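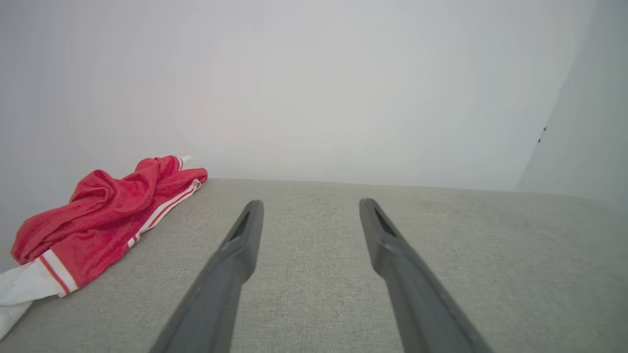
Surely the answer is to stop having anywhere soft to put things down, came one reply to the last newsletter, all the way from Zesach, and it went on to say that a household with nothing but hard kitchen chairs would never again have to hunt for its sports kit. I have been turning this over for a fortnight while folding, and I'm afraid I can't go along with it, much as I enjoyed the letter (which ran to four sides and included a drawing of a coat stand).

We had a hard bench in the hall at our old place in Grasso, and I can report that it held just as many jumpers as any sofa I've lived with. They slid off more often, that was all. A sofa at least keeps hold of what you give it. And there is something rather friendly about a bit of red on pale grey upholstery, white stripes and all, even if whatever it is, shorts or track bottoms, has been dropped in a heap with something white crumpled up beside it. It tells you people live here and have been out doing things.

Still, I did promise an item on sports clothes this time, and the letters on the subject have been coming in ever since I was foolish enough to mention the word "stripes". So let me try to be useful.

The commonest question by far is whether red and white can go in together. If the garment is new, please don't. I wash anything bright red by itself, cool, for the first three goes, and on the third I put in an old white hanky as a sort of scout. If the hanky comes out white, the red thing can join the other coloured washing. I would still keep it away from white shirts for ever, but then I once owned 14 pink pillowcases and it has made me cautious.

White trim on a red garment is a slightly different matter, as you can't very well separate the two. What seems to help is getting it out of the machine promptly and not leaving it bunched up damp, with the red pressed against the white. Hang it by the waistband, give the legs a good shake, and pull the stripes straight with your fingers while they are still wet. Shiny fabrics don't care for a hot iron at all. If you must, turn the thing inside out, lay a tea towel over it and use the coolest setting, but a night on a hanger does nearly as well and you can be in bed while it happens.

Fabric softener I leave out for anything meant for running about in. It can leave a coating on that sort of cloth, and then the smell hangs about. A small cup of white vinegar in the drawer does nicely instead, though do check your machine's booklet first, as some makers would sooner you didn't.

Now for the sofa itself. A light woven seat is a lovely thing to look at and a bit of a worry to own, and I'd say the one firm rule worth having is nothing wet on it, however tired you are. Dry clothes can lie there all evening and do no harm. A damp red pair of shorts is another story. If you do find a mark, blot with a plain white cloth and cold water, working from the outside in, and resist the urge to scrub, which only roughs up the weave. Try any cleaner on a hidden bit first. I didn't, in Grasso, and we kept a cushion over that spot for years.

As for picking things up, the habit that has lasted longest in our house is what we call the Niron, after the little boarding house where I first saw it done. Whoever goes upstairs last takes one armful from the seat and drops it straight in the washing basket, no sorting and no sighing. The sorting is for the morning. It takes no time at all, and you come down to a clear sofa, or at any rate a clearer one.

Several of you asked after the swap rail at Firnska. It is back in September, and there were 63 pieces of children's sports kit on it when I last looked in, most of it with plenty of wear left. Please bring things clean, turned the right way out, and with pockets emptied (we had a conker last year, and half a biscuit). Drawstrings should be tied in a loose bow so they don't vanish into the waistband. Odd socks are welcome too and go in the tub by the door.

Next time it will be towels, and why mine have gone like cardboard. If you have a cure, do write in, and four sides is quite all right.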